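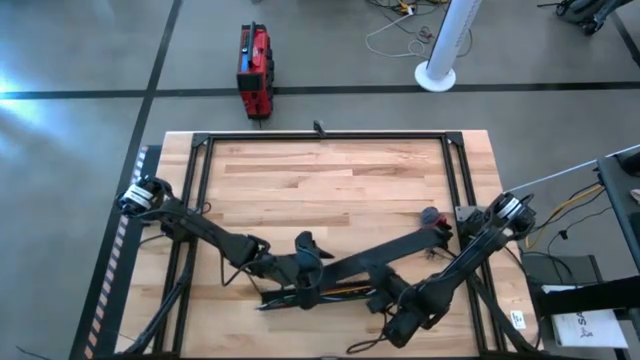
How do you look after a robot with two arms?

Hello again! Last time we did lifts. This time its robot arms, and the boring-sounding but very important job of keeping them going. Quick one, lots to fit in.

First, what have we got? Two arms, one table. One arm is bolted on at the left, the other at the right, and they both reach into the middle. A bit like two people sharing a jigsaw. Each arm has a round base (that's the shoulder, sort of), then an elbow, then a wrist, then a gripper on the end for a hand. The one we are going to talk about lives in a workshop at a firm called Merneck, and the people there call it Jema. Both arms together are Jema. One name, two arms.

Sumathi Menon looks after it. She started in August and her first job was learning to switch it off properly. Sounds silly. It isn't, switching off is the first step of nearly everything.

Setting up

The table has a metal frame round it. Before anything else the frame has to be tight. If the table wobbles, the arms wobble, and then the gripper misses. Sumathi pushes each corner with her hand, then goes round with a key and does up anything loose.

Next, level. A spirit level goes on the wood, one way and then the other. Bubble in the middle? Good. Carry on.

Then the arms have to be told where "home" is. An arm doesn't know where it is when it wakes up! So you move it to a starting place and the computer remembers it. Left arm first, then right. Never both at once, in case they bump. After that there's a test. The left gripper picks something up, the right gripper takes it. Pass it back. If it gets dropped, do home again.

Cables, cables, cables

Robots like this have a lot of cables. Some bring power and some carry messages, like your nerves do. They run along the arm, past the elbow, and every time the elbow bends the cables bend too. Try it with a paper clip. Bend it, bend it, bend it... snap. Cables are much tougher than paper clips but the idea is the same.

So the cables need slack. Slack means a bit spare, a loop. Too tight and they pull. Too loose and they catch on things. Sumathi moves the elbow all the way out and all the way in, slowly, and watches the loops. She also feels along each cable with her fingers for bumps or flat bits (power OFF).

There is a notebook for this. Arm, joint, what she found, what she did. On one page it just says "left elbow, ties too tight, cut and redone".

Grippers

A gripper has fingers that open and close. Dust gets in. So does fluff, and sticky stuff off tape. Wipe with a dry cloth, then check that the fingers close straight and meet properly. If one is wonky the thing it is holding will twist round and fall out.

Jema has done 3,721 picks on its present set of fingers. There's a counter on the computer. Every 1,000 picks it gets a proper clean and all the little screws are checked, so thats three big cleans so far. Worn out fingers come off and new ones go on. It takes Sumathi eight minutes, Subbarao Kurian can do it faster but he has been at it for years.

When something goes wrong

One morning the right arm stopped halfway. Just stopped. What would you do? Give it a shove? No! Sumathi pressed the stop button, switched off the power, and waited. Then she looked at the easy things first.

Is everything plugged in? Yes.
Is anything in the way? No.
Is there a message on the computer? Yes - wrist too warm.

Motors get warm when they work hard, same as you do. It had been holding something heavy out at full stretch for a long time. She let it cool down, gave it a lighter job and off it went. No spanners needed.

Stripy tape

Look out for diagonal stripes, like a wasp but often in orange and white or yellow and black. Stripes say watch out, something here might move. If you ever visit a workshop stay on your side of them, even when the robot looks asleep. Sumathi still checks the power before she leans in, every time.

Words to know

Gripper - the robot's hand.
Joint - a place where the arm bends or turns.
Home - the starting place.
Slack - spare cable, so it doesnt pull.

Something to try at home: tape a piece of string from your shoulder to your wrist with your arm bent. Now straighten your arm. What happened? How much more string do you need? Ask a grown-up for the tape.

More like this
How does a lift know which floor it's on?
Inside a Grondero bottle sorter
Why do motors get warm?
Mr Gounder mends a conveyor belt
What is a sensor?

Questions from classes welcome, use the contact form | © 2023 | Back to top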